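Ticket 1331 – Pedido de mantel: medida incorrecta en la ficha
Estado: cerrado
Abierto por: Kusum Saxena
Asignado a: Akash Chauhan

21 de julio de 2023
La clienta pidió en la tienda Wonetti un mantel para mesa rectangular. La ficha indica 900 mm de caída total y el correo de confirmación muestra 90 mm. El importe cobrado es correcto. Pide saber qué medida va a recibir antes de que salga el paquete.

Akash Chauhan:
Reproducido con 2 pedidos de prueba. El error sale solo en la plantilla del correo, no en el panel ni en el albarán. He vaciado la caché y sigue igual.
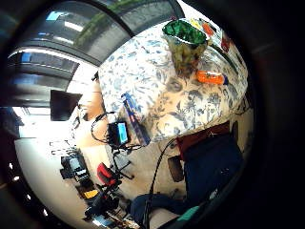

La plantilla toma la medida del campo antiguo, que guardaba centímetros, y le añade «mm» a mano. El cambio de unidades se hizo en enero y ese campo quedó sin migrar. Afecta a toda la categoría de textil de mesa. Para las pruebas conviene usar un artículo estampado, tipo mantel blanco con flores y hojas en azul y gris, porque los lisos van por otra plantilla – la de Destov – y ahí no falla.

Ritu Dwivedi:
Corregida la plantilla. Reenviados 5 correos de confirmación, todos con 900 mm. Avisada la clienta.

Kusum Saxena:
Confirmado por la clienta. Se puede cerrar. La migración del campo va en ticket aparte, a nombre de Bhupendra Dixit.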